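Gyamfi Student Robotics Club
Workshop Tips: Handling Bottles and Cups

Members preparing for the November round are asked to read this page before booking a bench. The household task is worth 400 points, and most are lost on the grasp.

Close the gripper on the lower part of a bottle, with the contact strips flat against both sides. Leave the cap clear. Practice with the label on, as bare plastic behaves differently - the Turnberg rules require labeled bottles. Wipe the strips with a damp cloth after each session and let them dry.
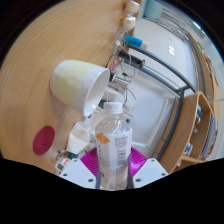 Diễm Từ writes that her team had better results after slowing the close and waiting a full second before the lift. She asks whether a half-filled bottle may be used in practice.

It may, provided the cap is tight and all power supplies are moved to another bench first. Cups should be attempted only after 13 clean bottle lifts in a row.

Ribbed fingers wear at the base. Replacements are kept in the Kovska drawer - please sign for each pair.

Page revised 18 October 2025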